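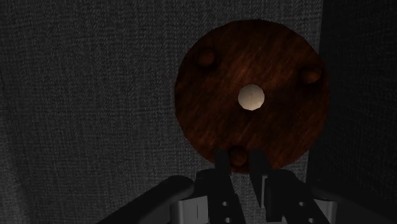

**Home piercing kits and the advice that comes with them**
Villads Brøndum, second-year project, supervised by Kirsten Toft

The question I started with was simple: do people who buy piercing kits online get aftercare advice they can use? After a month of reading leaflets I doubt it, though my evidence is thinner than I would like.

I looked at kits from two sellers, Ferex and Skuma, and handed out a questionnaire in the student cafe in February. I got 30 replies. Of those, 20 came from people who had pierced an ear or nose at home, which sounds like a lot until you remember that people with a story to tell are the ones who fill in forms.

## What the leaflets say

The Ferex leaflet promises healing in "90 days or less" and gives no source. A cartilage piercing can take much longer than that, and the leaflet treats it the same as an earlobe. Skuma tells the buyer to clean the spot "regularly" — how often is left to the reader. Both say to see a doctor if there is a problem, but only Skuma lists any signs of infection, in very small print.

## What people said

Most said they skipped the leaflet and watched videos. Several described swelling they never had checked. I can't tell from a form whether these were infections, and I'm wary of anyone who says they can.

## Weak points

Everything here is self-reported. Kirsten wanted a comparison group from a studio, and she was right, but the one I wrote to, Grorness, didn't answer. I would want that group before blaming the kits for anything.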